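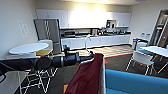

Facilities > Newsletter > Break Room

Break Room Housekeeping

Staff at the Figueiredo office are asked to leave the kitchen counter clear of cups and food at the end of the day. The toaster oven, coffee maker and microwave remain available to all departments. Chairs should be returned to the tables after use.

Cleaning cloths and paper goods are now stored in the tall cabinet - please close both doors fully. Requests for supplies may be sent to Niloufar Ghaffari.

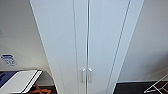 The white two-door supply cabinet.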